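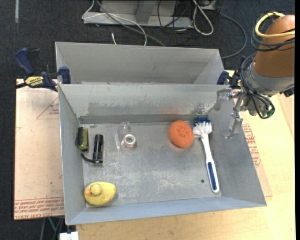 Dale Hornthorpe

I went out to the Vedura workshop in August expecting to be sold something, and for the first half hour I was. The place is a shared shop in what used to be a bakery supply building. You pay 80 a month and get a key, a shelf and the use of whatever tools other members haven't hidden. On open afternoons they let the rest of us in to walk around, and the members stand next to their projects and tell you how close to finished they are.

I have been to a few of these. The laser cutter is always running and always making coasters. The 3D printers are always making parts for 3D printers. I was there for the bin-sorting build, which the shop calls Plestimen and which had been talked up on the sign-up page as "a home robot that tidies."

It doesn't tidy. It's an arm over a pair of metal bins, and the idea is that it takes things out of one and puts them in the other. That's a fair thing to work on, and I'd have been happier if the page had said so.

The setup is very much a shop build, and I mean that kindly. The bins are held with bar clamps, one on each side, right where the two meet. The sheets of cell-cast acrylic lying next to them still had their paper on. I asked what the acrylic was for and got two answers from two people, one involving a dust cover and the other involving a second version. Cables go over the arm, under the wrist and off across the carpet, and I would not want to be the one who has to trace a bad connection through that.

The front bin is scratched nearly white in places. I took that as a good sign, because a demo that never gets used stays shiny. It may only mean the bins were bought secondhand. I forgot to ask.

What goes in the bin is the part I kept coming back to. A rubber duck, a small flashlight with a wrist strap, an orange mesh scrubber, a dish brush, a little roll of tape. Also something clear that I had trouble making out against the metal, and if I had trouble I'd expect a camera to have more. The builders said the mix was picked to be hard: soft things, see-through things, long things with a handle. I believe that. I also noticed that everything was spread out with bare floor between most of it. A kitchen drawer does not look like that. My own junk drawer is a single solid object.

I asked how often it works. The whiteboard by the door had a log on it: 2759 tries, 2398 good. That comes out to a bit under nine in ten, which sounds fine until you think about living with it. If one sock in eight ended up on the floor I'd go back to doing it myself. And a "good" try, when I pushed, means the thing was picked up and let go over the other bin. It doesn't matter if it bounced out. They were open about this once asked, but you did have to ask.

Nor does the count say which objects were tried. The duck is a big friendly shape with a head to grab. The dish brush, lying close along the wall, is another matter, and I'd like to see the two scored separately. One of the builders agreed and said they had the numbers somewhere. I left my email. Nothing yet.

On cost, the parts list pinned up next to the whiteboard came to around 1000, and I'd take that with a large pinch of salt. It leaves out the arm, which came to the shop through a member who had it already. So "anyone could build this at home" is true of anyone who has a robot arm at home. The clamps and bins I can manage.

Two smaller complaints. There was no rail or tape line to keep visitors back, and kids were leaning in. And the stop button was shown to us on request, on the floor behind a stool. Put it on the table.

The rest of the visit was better than I'm making it sound. The Wieser bench, named after the lathe that sits on it, had a very nice clock movement half built, and the wood room is clean and well lit with decent dust collection. Coffee is by donation. Parking is behind the tire shop next door, and the gate gets locked at 6 pm, so move your car before the last demo.

I'd go back in the spring to see if the log has been split up by object. If they still have one number on the board for everything, I'll look at the clock.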